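**How do I keep lettuce crisp for burger night?**

**Parko**

I cut the cabbage and lettuce in the morning, and on Tuesday evening the lettuce was already soft. What do I do wrong?

**Plonance**

Dry the leaves very well and cut them late, maximum 3 hours before. Cabbage can wait longer. I put both in one clear box – cabbage left, lettuce right – and buns stay outside of it.

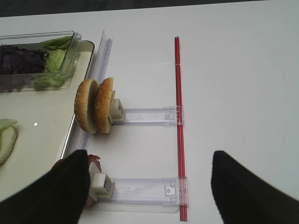
**Yook**

Just buy iceberg.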